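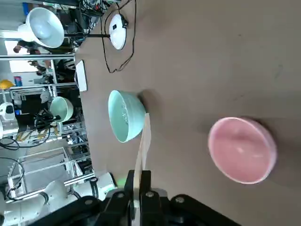
Attachment 1: pink bowl, mint-green bowl and desk lamp on the tabletop.

Ticket 271
Category: Furnishings and tableware
Status: Awaiting requester
Opened: 6 June 2026
Assigned to: Hậu Huỳnh

Subject: Desk lamp flickers; bowl does not sit level

Summary of request
The requester reports two faults at the Silten table. The desk lamp with the white shade flickers when its arm is moved. Separately, the mint-green bowl rocks when stood upright on its foot. The pink bowl is reported to be satisfactory.

Entry 1
The request was received and the attachment checked. The attachment shows the green bowl on its side, so its foot could not be assessed in the position reported. The requester was asked to stand both bowls upright on a level surface and repeat the check.

Entry 2
The requester confirmed that the green bowl rocks on the tabletop and also on the counter in room 310. The pink bowl is steady in both places. The table is therefore not considered to be at fault.

Entry 3
The lamp was unplugged and the bulb reseated. The flicker continued. A replacement bulb from the Jeso stock was fitted, with the same result. The fault is now recorded against the arm joint or the cable. The lamp is to remain unplugged until it has been inspected.

Entry 4
The cables behind the lamp base were noted as running loosely over the table edge. Two cable clips have been requested from stores under the same ticket number.

Entry 5
Flostine has agreed to exchange the green bowl. The colour is to match the original. The bowl should be returned in the grey tray at the Lâm Street desk, labelled with the ticket number.

Action required
The requester is asked to confirm return of the bowl within 7 days. The lamp inspection will be recorded separately.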